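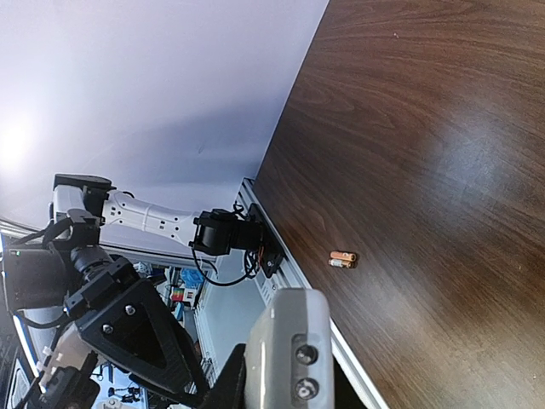

Dretance Wooden Railway Starter Set

Product overview

The Dretance Wooden Railway Starter Set is a 40-piece train set for children aged three years and over. It is made for use at home, in nurseries and in the early years classroom. The track pieces are cut from solid beech, sanded on all faces and left unpainted, so that they may be joined with most wooden track already owned by the household or setting.

The set can be laid out as a single loop, a figure of eight or a double loop with a siding. A printed sheet with six suggested layouts is supplied. Children may also build their own, and the track is reversible, with grooves on both sides.

What is included

Straight and curved track pieces
Two sets of points
One bridge with ascending tracks
One level crossing with lifting barriers
One battery engine with forward and reverse buttons
Three wagons with magnetic couplings
Station building and platform
Layout sheet and instruction leaflet

Batteries are not included. The engine requires two AA batteries.

The engine

The engine has been designed for small hands. The forward button is green and the reverse button is red, and both are on the roof. A sliding switch on the underside turns the engine off fully. The engine will pull up to five loaded wagons on level track and three over the bridge. It stops by itself after ten minutes if no button is pressed.

The battery compartment is closed by a screw and should be opened by an adult. Old and new batteries should not be mixed, and batteries should be removed before the engine is put away for a long period. Rechargeable batteries may be used, although the engine will run a little more slowly.

Materials and finish

Painted parts are finished in water-based paint. The wagons and station are beech and birch plywood, and the wheels are plastic on steel axles. Colour and grain vary from piece to piece.

Care

Wipe with a slightly damp cloth and dry at once. Do not soak the track or leave it outdoors. Swollen joints will usually return to size if the pieces are kept in a dry room for several days.

Safety

Not suitable for children under 36 months – small parts. Please keep the leaflet for reference. Packaging should be removed before the set is given to a child.

Matching items

The Muriithi Goods Yard adds a crane, two open wagons and a turntable. The Stevano Track Pack contains 100 pieces of plain track for larger layouts and is supplied in a cotton sack. Both fit the Starter Set without adaptors.

Nurseries and schools

Settings may order on account. Spare couplings, wheels and barriers are sold singly, and replacement track can be ordered by piece number, as shown on the layout sheet. Enquiries should be addressed to Erick Athumani, Education Sales, Prallalus.

Delivery and returns

Orders are sent by tracked courier within three working days. Unused sets may be returned in their original box within 30 days of receipt. The engine is covered against faulty parts for one year – proof of purchase will be required.

Page last updated: October 11, 2025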